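Paper cup pyramid keeps sliding on a two-piece table cover, any tips?

Posted in Games & Parties by Mostard

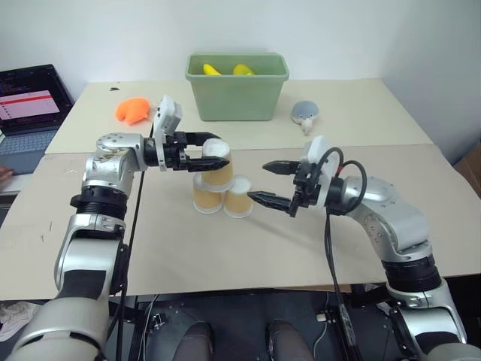
Three cups, upside down, on the beige part of the cover.

Hi all! I am putting together a cup stacking corner for our block party in May, and I've been trying things out on the big work table first, before I commit to a whole afternoon of children and toppling towers. The cups are ordinary paper ones, tan around the sides with a white rim, and I bought a bag of 36 thinking that would be plenty. Little pyramids of three are fine most of the time. Once I go up another level, though, the bottom row starts creeping apart and the whole thing sits down with a sigh.

The table has a cover in two sections, a paler one at the back and a darker one in front, and there's a seam where they meet. The front part has picked up some scuffs and creases over on the left as well. Should I be building away from all that, or is it my cups? I'd rather not buy new ones -- but I will if I have to.

godinho_porch
Oh, I love this, we did cup towers at my daughter's school fair and they were more popular than the face painting! My first thought is the seam. Even if it feels flat to your hand, a rim that lands half on one side and half on the other can rock, and every cup you put on top makes it worse. Stay well in front of it and away from the creases too.

My second thought is spacing. Set the bottom cups so the rims are just touching, then center the next cup over the place where they meet. If the top one leans, lift it straight up and set it down again, don't nudge it sideways (I nudged for about 22 minutes once and ended up with cups in the flower bed). We taped a strip of plain paper to the table as a building line and the kids were very good about sticking to it.

Diltum
Plastic cups. Paper ones are too light.

Vultitz
I'd keep the paper, they're so much quieter when they fall, and with small children they will fall! Do sort through the bag beforehand, though. Stand each one upside down and give it a little tap, and if it wobbles, save it for lemonade. Out of my last bag I kept 26 for stacking and was quite happy with that. Use your best ones for the bottom row, and if you're outdoors, get the table out of the breeze, maybe up against the garage wall.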